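Ateveo Community Help
Robots and Automation > Faults and Safety

Both arms stop above the bathroom floor
Posted by Sabina Hájek, June

Our facilities office is testing the Drova two-arm unit in simulation before approving it for restroom work. The task is to pick up two flat, dark items from the tile in front of a wall-hung toilet. The run halts with a protective stop at 8 seconds, grippers open. The floor has a cube pattern in brown, taupe and cream.
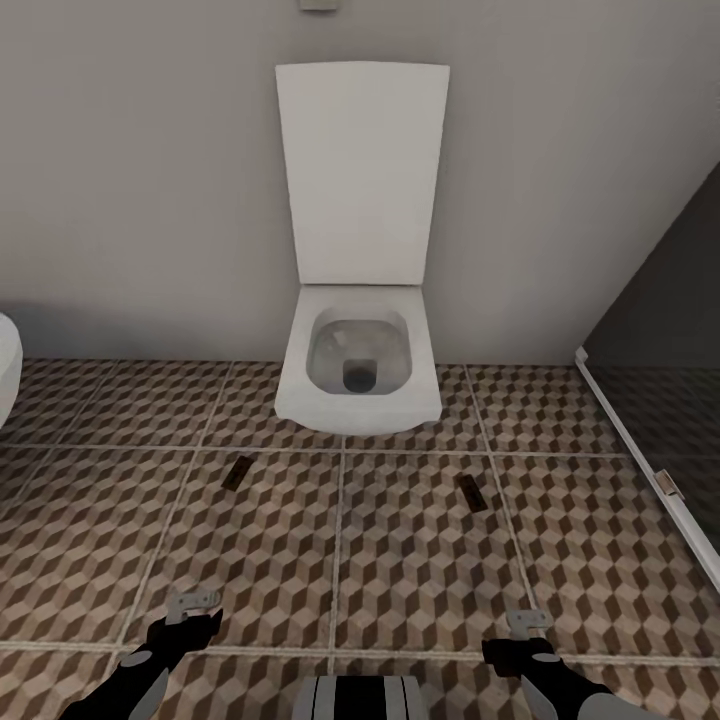
Issue 2, p. 15

The log reports a contact force limit. Please advise whether the unit may be cleared for use.

Efren Policarpio
It should not be cleared yet. The dark items are close in tone to the brown parts of the tile, and the depth estimate may be wrong - a low estimate would drive the fingers into the floor. Replace the pattern with a plain surface and repeat the run. Please do not raise the force limit to get past the stop.

Rima Chidiac
We had the same stop. Restarting helped.

Remedios Sarmiento
A restart clears the message only. Kindly post the log from 500 ms before the stop, for each arm.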